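Blanching Time and Texture in Frozen Green Beans
Food Preparation Project, Group 5
Submitted 05/09/2025

1. Background

Green beans are cheap in July and expensive for most of the rest of the year, so many households freeze them. Most home freezing guides call for blanching first, which means a short boil followed by rapid cooling. Blanching slows the enzymes that dull the color and flavor during storage. The guides do not agree on how long the boil should last. Our project compared three blanching times and one unblanched control on texture, color and taste after freezing.

2. Materials

The beans were a bush variety sold as Gasari, bought in one lot from the Rindorwood farm stand. Total weight on arrival was 3881 g. Trimming the ends and removing damaged pods took off 306 g. The trimmed beans were cut into short lengths and mixed in one large bowl before being divided, so that thick and thin pods were spread across the batches.

Water for blanching came from the tap and was not salted. Each batch used fresh water in the same covered pot, and the ice bath was renewed between batches. Freezer bags were of one size and type.

3. Method

Batch A was bagged raw. Batches B, C and D were blanched for one, three and five minutes. Timing started when the water returned to a boil, as the Hollmann method sheet from our class folder specifies. Each blanched batch then went into ice water for the same length of time as its boil and was drained on towels. We pressed the air out by hand, laid the bags flat on the freezer shelf and left a gap between them.

A sample of 467 g from each batch was set aside for tasting. The samples were steamed from frozen until a fork went in with light pressure, then served plain on white plates under codes. Tasters scored firmness, color and flavor on the Jarnader scale, where 1 is poor and 9 is very good. Water was provided between samples.

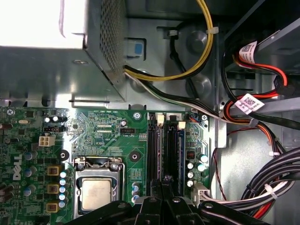
4. Results

Batch C scored highest on firmness and flavor. The pods bent before they broke and kept some bite near the seeds. Batch B came close on flavor but was uneven, with some pieces squeaky and others soft. Batch D had the brightest color straight out of the ice bath, but after steaming the skins had started to slip and the tasters marked it down for texture. Batch A was the lowest on all three measures. Its color had turned toward olive and several tasters wrote "hay" or "grass" in the comments column.

5. Sources of error

Draining was not well controlled. Batch B was bagged wetter than the others and had more frost inside the bag. The fork test also depends on who holds the fork – two people shared this job. Storage time was short compared with normal household use, and the gap between batches A and B would probably widen over a full winter.

6. Recommendation

For cut beans of medium thickness, three minutes is a suitable blanching time. Whole pods were not tested. A repeat should weigh each batch after draining and include a two-minute and a four-minute boil.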